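Wrist view vs. overhead view for a block-in-basket policy: which one is hurting me?

Posted by goltidden_lab in Imitation learning > Data collection

I'm gathering teleoperated demonstrations for a single task: pick up a blue block, put it in a black basket. Two arms, white cloth over the table, off-white backdrop. So far I have 400 episodes, all driven by the same operator at 16 Hz. The policy gets a wrist image, a fixed scene image and joint positions.

In rollouts the arm reaches the block reliably, then closes early and pushes it across the cloth. If I mask the scene image at inference, the reach falls apart, but the timing of the close gets slightly better. That makes me suspect the two views disagree, or that one is being ignored near contact.

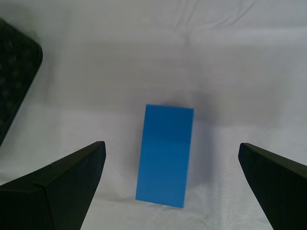
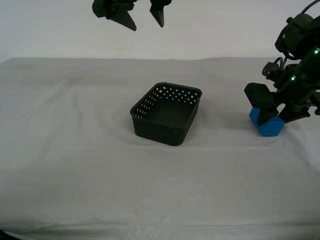
Close view with the fingers open on either side of the block; wide view with the block between the fingers and the basket still empty.

Both streams are resized to the same input size before the encoder. Block start positions come from a grid of 9 points. Should I collect more episodes, or fix something in the ones I have?

oseo_k

I would check time alignment before collecting anything. Early closing is the usual symptom of a wrist stream that lags the joint log. If the stored image is older than the stored gripper command, the policy learns to close when the block still looks far from the fingertips.

Take one episode, find the first row where the gripper command changes, and step through the wrist images on both sides of it. Visible finger motion should begin a row or two later, depending on your actuator. On our setup (Tikix recorder, two streams) the wrist images were stamped on arrival at the host instead of at capture. The offset was about three rows. We corrected it in post and kept all the episodes.

Second, your block positions. Nine fixed points is thin, and if yaw is also fixed the policy can memorize the close from joint positions alone. Try training with the joint input dropped out part of the time. If the early close goes away, add episodes with the block placed off the grid and rotated. In your close view the block sits nearer the left finger, and you want plenty of approaches like that, including the correction that centers it before closing.

Keep the episodes where the operator hesitates. Trimming pauses near contact removes the states you are short of.

nugroho_bench

Agree on the timestamps. Also look at exposure. A white cloth with black fingers moving into view can make auto exposure shift as the gripper comes down, and the block changes shade with it. Lock exposure and white balance on both cameras, then record 19 or so new episodes and compare the color histograms with the old set.

I would not resize both streams the same way. Crop the wide one to the table first. The backdrop takes up pixels and carries nothing for this task.

tikix_user4

Same problem here, more data fixed it. Didn't look into why.

Contact | Terms of use | © Oseo Community Help | Back to top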